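4.2 Set lists and the problem of the second chorus

Radio playlists are a poor guide to what a jazz trio plays, and a worse one to how long it goes on playing it. For the Valdebenito residency we therefore worked from the club's own tapes, 28 of them, labelled in pencil by someone with firm opinions and no interest in dates.

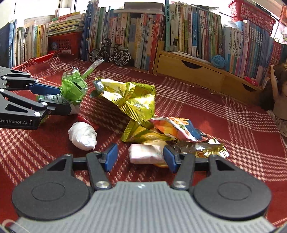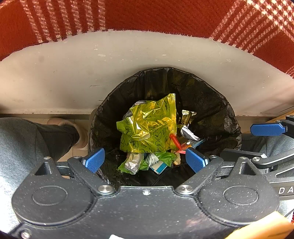
Figure 3. Two views from the same place.

Goel (personal communication) holds that a standard is recognizable by its opening phrase. The Valdebenito tapes are unkind to this position. Sepúlveda, on tenor, tends to withhold the melody until the second chorus, and on one version of "Drallberg" he withholds it altogether – the applause suggests that the audience had guessed, or was being polite. We coded such cases as "theme implied", a category Suksawat has called generous.

Solo lengths were measured in bars, with trading between saxophone and drums assigned to whichever player was louder. Of the 2600 choruses transcribed, those led by the bassist, Urrutia, were the most regular and the least discussed in the local press. His one recorded composition, "Flullus", runs to 100 bars and contains a rest that two of our transcribers took for the end of the tape.

Tempo drift is treated separately in 4.3, where the drummer's objections are also noted.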